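Fort Vasilakis Readiness Center: fall update

The 233rd Support Battalion finished moving into the new readiness center at Fort Vasilakis in September. The battalion had been split between two older buildings on the Stomeo side of the post, and drill weekends meant running buses between them. All five companies now report to one address, with the supply room and the medical section on the ground floor.

Parking remains limited. The lot off Forko Road has 35 marked spaces for visitors, and unit members should use the gravel lot behind the motor pool until paving is finished. 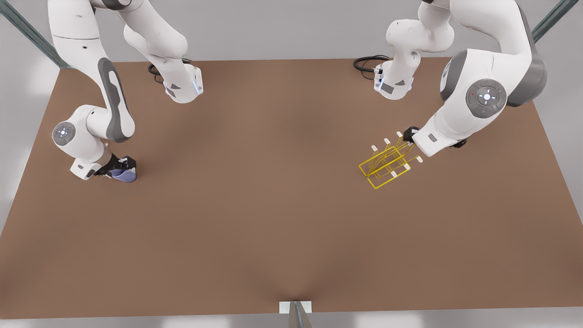 One reader, a retiree, wrote in to ask that the ID card office stay open through lunch, as many people drive in from Clukutura and the last appointment before noon fills up weeks ahead. The garrison office has agreed to try it. Starting in November, the ID card desk will be open from 8 a.m. to 4 p.m. without a midday break. Walk-ins will be taken after 1 p.m. if a desk is free. Bring two forms of identification, one with a photo.

The family support office has also moved and is now in Room 28, next to the classroom. It keeps the same phone extension. Spouses who signed up for the deployment briefing do not need to register again.

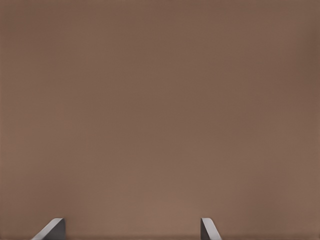
Fort Vasilakis, fall update.

The east gate will close at 6 p.m. during road work on the Stomeo bridge. After that hour, use the main gate and allow extra time for the vehicle check. The shuttle to the commissary will skip Stop 13 until the work is done.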